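Associação de Moradores e Utilizadores do Edifício Dinport
Ata n.º 66 – Reunião ordinária, dezembro de 2019

Presidiu Wyn James. Secretariou Châu Sầm. Verificado o quórum, a reunião foi aberta à hora da convocatória. A ata anterior, relativa à reunião de agosto, foi lida e aprovada sem alterações.

Ponto 1. Abastecimento de água
Foi presente o relatório da empresa Undudetti sobre a coluna montante do bloco nascente. O relatório identifica corrosão interior no troço entre a cave e o segundo piso e recomenda a substituição integral desse troço. A presidente da mesa deu nota de que a reparação parcial, admitida na reunião anterior, deixa de ser considerada. Deliberado, por unanimidade, adjudicar a substituição pelo valor de 1.685 euros, com exclusão dos trabalhos de reposição de azulejo, que serão objeto de orçamento próprio.

Ponto 2. Contadores divisionários
Mantêm-se por instalar seis contadores. A Bratora comunicou por escrito que o modelo previsto foi descontinuado e propôs um equivalente, com a mesma classe de precisão e ligação roscada idêntica. Foi pedido o envio da ficha técnica antes de qualquer decisão. O ponto transita para a próxima reunião.

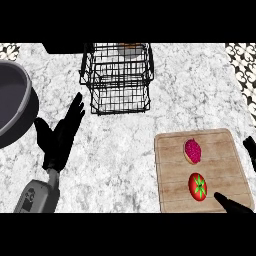 Página 2

Ponto 3. Cozinha comum
Apreciado o pedido de alteração do regulamento de utilização. A redação em vigor não distingue entre reserva e ocupação efetiva, do que resultaram duas reclamações. Aprovada a seguinte redação para o artigo 6.º: "A reserva caduca decorridos trinta minutos sobre a hora marcada." O pedido de instalação de um segundo exaustor foi rejeitado por insuficiência de secção da conduta – o parecer do instalador fica anexo.

Ponto 4. Drenagem do pátio
A caixa de visita junto ao portão continua a receber águas pluviais do lote vizinho, designado Paul na planta cadastral. Châu Sầm apresentou o levantamento de cotas e confirmou a inclinação desfavorável. Deliberado notificar o proprietário por carta registada e solicitar vistoria conjunta.

Ponto 5. Outros assuntos
Solicitada a atualização da lista de chaves da casa das máquinas. Registada uma abstenção quanto ao horário de acesso, que se mantém inalterado.

Nada mais havendo a tratar, foi encerrada a reunião e lavrada a presente ata, que vai assinada pela mesa.

Wyn James
Châu Sầm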